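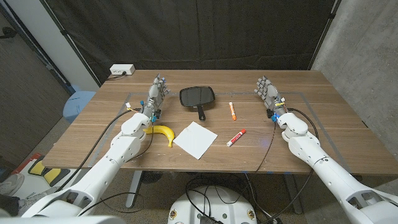
Black hand mirror and orange marker on a wooden table, Narwood works.

Visit report: Narwood mirror works, Cleston
Posted 01/08/2023

Narwood coats flat glass and cuts it into mirrors for bathroom cabinets, wardrobe doors and small framed goods. The Cleston works has one wet silvering line, a cutting hall and an edging shop, all on the ground floor of a long brick building beside the canal. It opens to trade visitors twice a year. The previous opening was in April, when the line was down for a pump change, so this was the first chance to see it running. The tour took 3 hours including the talk.

Glass arrives from Sketis on steel stillages with interleaving powder between the sheets. Most of it is 4 mm clear float, with a smaller stock of 3 mm for hand and shaving mirrors. Sheets are loaded with the tin side down, so that the silver goes on the air side. The tin side is found with a short-wave ultraviolet lamp, under which it shows a faint milky glow. We were allowed to try the lamp on offcuts. On clean glass the difference is easy to see in a dark corner and hard to see anywhere else.

The first section of the line is washing. Rotary brushes work a fine cerium oxide slurry over the surface, followed by three rinses, the last in deionised water. The guide spent longer on this section than on any other. Most coating faults seen at final inspection are traced back to it, usually to a worn brush or to water that has drifted out of specification. Conductivity is logged at every shift change, and the charts are pinned to the wall beside the tank.

After washing comes the sensitiser, a weak tin chloride solution, and another rinse. The silver solution and the reducer are then sprayed from separate nozzles on a moving bridge and meet on the glass. The change from clear to reflective happens over a short length of conveyor, and there is a viewing window for it. The window was dirty on the inside, which was a pity. The line used to deposit a copper layer over the silver. It now uses a copper-free passivating treatment, and the old copper tanks have been taken out and the gap bridged with rollers.

Two coats of backing paint follow, applied by curtain coater, each with its own oven. The base coat carries the corrosion protection and the top coat is there mainly to resist scratching and cleaning fluids. Thickness is checked on a cut sample from each batch. Sheets leave the second oven warm and pass through a cooling tunnel before the final wash.

Inspection is done by eye, in front of a dark screen with strip lights on both sides. The inspector marks pinholes, scratches and paint splash on the glass side, and the cutting plan is then adjusted to work round them. A sheet with one fault near the edge is normally cut down to small sizes with little waste. Silvered offcuts go to Doolan for silver recovery. Clear offcuts go back as cullet.

The cutting hall was the noisiest part of the tour and the least informative, as the two tables in use were both on long runs of the same rectangle, 600 mm wide. Edging was better. Small mirrors are given a ground and seamed edge, and anything left exposed is polished. Edge sealing is offered as an extra for damp rooms. The sealed samples on display had been through the salt spray cabinet alongside unsealed ones from the same sheet, and the unsealed ones showed black edge in several places.

The talk at the end covered care in use. The main advice was to put cleaner on the cloth and keep it off the mirror, to avoid anything with ammonia or chlorine in it, and to leave a gap behind wall mirrors for air. Acid-cure silicone should not be used for fixing. A leaflet covers the same points, with a table of suitable adhesives on the back.

Practical notes. Safety shoes are required and are not lent out. Ear plugs and glasses are provided at the door. Parking is on the canal side, with 34 spaces, and fills early. The café shown on the map has closed. Applications for the next opening go through the trade desk at Narwood, and the form asks for a company name.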